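Bottles on Their Sides: Storing Squeezy Bottles in a Shared Studio
Project report, Zornine workshop module 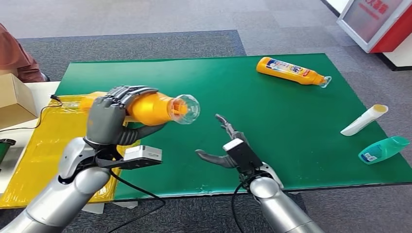 Miroslava Panasiuk thought we should start with the caps, as a bottle that leaks on its side will leak in any rack you build for it, however nice the rack. She was right, and it changed the order of our whole project!

We had planned to begin with the shelf. Our studio at Trollbridge has one deep cupboard for paint, glue and cleaning liquid, and everything in it stands upright, so you can only ever reach the front row. The idea was to lay the bottles down like wine, necks facing out, and use the full height of the cupboard. An orange-yellow bottle with a clear cap is easy to spot even from the doorway, and we wanted to make the most of that.

Cap tests

Each bottle was filled with 100 ml of water coloured with ink, closed by hand and laid on a sheet of kitchen paper overnight. Any mark on the paper the next morning counted as a leak. We did this through most of April and got quite hooked on it (there was a race to the studio every morning to see the paper). The faceted caps were lovely to work with because your fingers find a grip on them straight away, even with gloves on. Smooth caps were harder to close properly, and two of our three worst leaks came from those.

We also tried a ring of the thin sealing tape sold as Flinutness. It stopped most drips but came off in shreds after the cap had been opened a few times, so we dropped it.

The rack

Version one was cardboard tube cut into lengths of 258 mm and glued in a honeycomb. It looked brilliant and sagged within a week. Version two uses thin plywood dividers in a box 333 mm deep, with a slight tilt backwards so that the necks sit higher than the bases. We borrowed the tilt from an old Voß drawer insert in the print room. With the tilt, even our poorer caps stayed clean on the paper test.

The part we enjoyed most was trying it out with people from other courses. They pulled bottles out by the neck every time, which we hadn't expected, so we cut a half-moon out of the front edge of each divider to leave room for fingers. After that, putting bottles back got quicker too.

Still to do

The bottom row is awkward for anyone tall. Labels on the bases would help when a bottle goes in backwards, and we'd like to try a soft lining, as the plywood scuffs the plastic. The drawings are in the module folder under 2595, along with a cutting list for anyone who fancies building one.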